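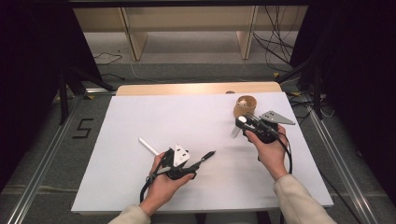 Slide 1. White board on a wooden tabletop, two hands at work.

Notes for the speaker: Retno Manurung
Talk: "Blank surfaces: how we plan a small exhibition before we hang anything"
Version 12/24/23, after the comments of Maarten

Good evening, and thank you for coming. Wait until the door is closed. Say who I am and that I work at the Gunawan, a small museum of local trades, since the year we moved into the old post office. Say also that English is my third language, so people may stop me if a word is strange.

Begin with the white surface. Every exhibition I have made started at a table, with something white and flat in front of me. On the wall you must already be sure. On the table you can move a thing by one finger and look again. Tonight I will speak of the table part, which takes most of our time and which visitors do not see.

Slide 2. The list of objects
Our collection has 2,089 objects with a number. Pause here, people like to hear it. For the exhibition on the printers of Grornstead we first chose far too many. Anisa Raju, our curator, wrote every title on a small paper card and we laid the cards on the floor of the reading room. It was a carpet of paper. We walked between the cards in our socks.

Then comes the difficult evening. Each of us takes away ten cards and must not explain. The explaining is done on the next morning, when we are less in love with our own choices. I recommend a night between these two steps. Read out two of the cards we lost: the ink order book, and the apprentice's spoon. I still regret the spoon.

Slide 3. Making the plan to scale
Each wall is drawn to scale on white card. Each object is a piece of grey paper, cut to the same scale. Do not use photographs of the objects at this stage. With photographs you begin to admire, and you forget to look at the distances.

Show the plan of the long wall. Point to the gap beside the window. In our first plan there was a poster in this place, and Maarten Coppens, who does our lighting, asked what the sun would do to it in March. We had not thought of the sun. The poster moved to the north side and the gap remained, and I now think it is the best part of the wall.

(If somebody asks about software: yes, we tried a program, Zosik. It is good for sending the plan to the builder. For thinking together, five people around a table see more than five people behind one screen. Do not spend long on this.)

Slide 4. Labels
Slow down. This slide is what people write to me about afterwards.

We write the labels before the places are final. If I cannot say in three sentences why an object is there, I take its grey paper off the plan. Read the label for the hand press aloud, first the old version, then the new one. The old version has the word "significant" two times. Let them laugh.

Noel Villanueva reads all our labels standing up, at the distance of a visitor, with his coat on. He says that a person who is warm and a little tired reads differently. After his reading we usually make the letters bigger and the text shorter.

Slide 5. Money
The budget for the printers exhibition was 3,000 euros, without salaries. We spent 1,746 of this on frames and glass. I show the number because colleagues from other small museums always ask for it in the break. The frames are now used for the third time. Buy few sizes and keep to them. We have only two sizes now and I do not miss the others.

The benches were lent by Nonholm, the furniture workshop across the street. Thank them by name.

Slide 6. One mistake
Tell the story of the low case. On the plan it was perfect. In the room, a visitor in a wheelchair could not turn beside it, and Nattawut Sombatkul from the front desk had to tell us this on the opening day. Since then we put a paper circle on every plan, cut to the turning space of a wheelchair, and we push it along the whole route with a pencil.

I brought the circle. Hand it round, and please get it back!

Slide 7. Questions
Leave fifteen minutes. If nobody begins, ask the front row which object they would keep if their own museum had space for one case only.

Water is on the left side of the desk. Switch off the microphone before talking with Anisa.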